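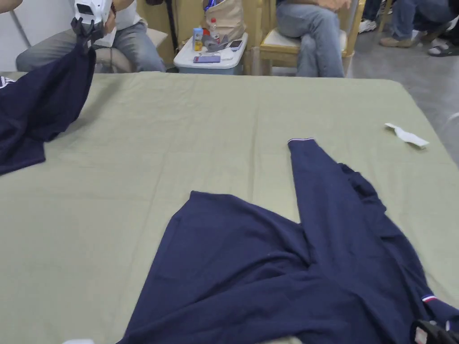 # Capítulo 6
## El precio de lo que ya está pagado

Durante tres inviernos, Balthasar Ortner guardó en el armario un abrigo que le apretaba en los hombros. Le había costado 382 euros y se lo había puesto dos veces, una de ellas en la tienda. Cuando su cuñada le preguntó por qué no lo regalaba, contestó lo que contesta casi todo el mundo: «Con lo que me costó». La frase suena a argumento y la pronunciamos con la gravedad de los argumentos, pero conviene mirarla de cerca. El dinero del abrigo salió de la cuenta de Ortner hace tres años y no va a volver, lo conserve o lo done. Mientras tanto ocupa una percha y le recuerda cada noviembre que no sabe comprar abrigos.

Los economistas llaman **coste hundido** a todo gasto ya realizado que ninguna decisión futura permite recuperar. La teoría es tajante: los costes hundidos no deben influir en lo que se decida a partir de ahora. Los seres humanos, que en general no han leído la teoría, les conceden un peso enorme. Este capítulo trata de esa distancia entre el manual y el armario.

### 6.1 Hundido, recuperable y a medias

Antes de reírnos de Ortner hay que hacerle justicia. Si el abrigo pudiera revenderse por 82 euros, solo la diferencia, 300 euros, estaría hundida. Los 82 restantes siguen en juego y forman parte del **coste de oportunidad** de quedarse la prenda: conservarla equivale a comprarla hoy por ese precio. Planteada así, la pregunta cambia. ¿Pagaría Ortner 82 euros por un abrigo que le aprieta en los hombros? Si la respuesta es que no, ya sabe qué hacer, aunque tardará otro invierno en hacerlo.

La misma distinción sirve para una empresa. Supongamos que la firma textil Kaltora ha gastado seis millones de euros en desarrollar una línea de ropa escolar y necesita otros dos para lanzarla. Las ventas, descontados los gastos de producción y distribución, dejarían tres millones. El proyecto en su conjunto es un mal negocio: cuesta ocho y devuelve tres. Sin embargo, terminarlo es razonable, pues a estas alturas se trata de poner dos para obtener tres. El estudiante aplicado suele tropezar aquí por exceso de celo. Ha aprendido que perseverar por lo ya gastado es un error y concluye que todo proyecto ruinoso debe abandonarse. Olvidar el pasado obliga también a olvidarlo cuando nos avergüenza.

> **Definición.** Un coste es *hundido* cuando su importe es idéntico en todas las alternativas disponibles en el momento de decidir.

Obsérvese que la definición depende del momento. El alquiler de una nave es perfectamente evitable la víspera de firmar el contrato y queda hundido, en la parte que no admita rescisión ni subarriendo, un minuto después. De ahí que las reuniones previas a la firma sean tan breves y las posteriores tan largas.

### 6.2 Por qué nos cuesta tanto

Hay varias explicaciones, y no se excluyen. La primera es la **aversión a las pérdidas**: mientras el abrigo siga colgado, la pérdida parece provisional; regalarlo la hace oficial. La segunda tiene que ver con la reputación. El directivo que cancela su propio proyecto admite que se equivocó, mientras que el que lo prolonga puede ascender antes de que se note – y dejarle el problema a su sucesor, que lo cancelará con alivio y se llevará fama de valiente.

Olaia Paredes, contable de la cadena de tintorerías Gakik, propuso un remedio modesto para esto último. En los informes de seguimiento suprimió la columna de lo gastado hasta la fecha y dejó solo dos: lo que falta por pagar y lo que se espera ingresar. Los jefes de tienda protestaron, como es natural, y pidieron que la columna volviera «a título informativo». Volvió, en un anexo. Analizaremos este caso con detalle en la sección 6.4, junto con los incentivos que hacían tan querida aquella columna.

Queda una tercera explicación, menos severa con nosotros. A veces lo gastado contiene información: quien ha dedicado 10 meses a un proyecto sabe cosas sobre él que antes ignoraba, y quien abandona todo a la primera dificultad acaba por no encontrar socios. En esos casos seguir adelante puede ser sensato, siempre que el motivo sea lo aprendido o la confianza ajena. La sección siguiente ofrece un método para separar ambas cosas, y empieza con un árbol de decisión muy sencillo.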